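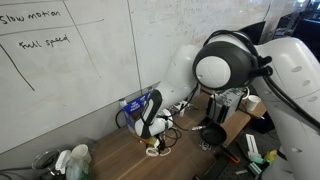
The whiteboard wall and the long table at Camdale, with the frying pan in residence.

Caroline Kimaro has rules about the whiteboard. The first is that you may wipe off your own writing and leave everyone else's alone, which explains the ghostly smears across the upper half.

"People wipe with a sleeve," she says. "A sleeve is not a cloth."

She has looked after the shared workroom at Camdale for 2 years, and I have come to ask how a room used by so many people stays usable. She puts the kettle on and says it doesn't.

The writing that survives is in black marker: "Slow motion", a ruled line, then "Full speed". I suggest it would do as a timetable for the washing-up. Kimaro considers this. "We've only ever had the top row."

The table is her other front. Cables are meant to be coiled at the end of the day, and she is pleased with the white one. The blue-and-white box, torn or folded open, against the wall pleases her less. "A box is rubbish that thinks it's storage," she says. Ciarán Brophy, passing with a biscuit, says he might need it. She lets him get to the door before she rolls her eyes.

And the frying pan? "It lives there now. I moved it to the kitchen in January and got a note."

She kept the note. It is pinned above the sink, next to a bill for 120 marker pens, and it says, in full, "Please return pan."

The paper cup, she tells me, she is leaving until someone owns up.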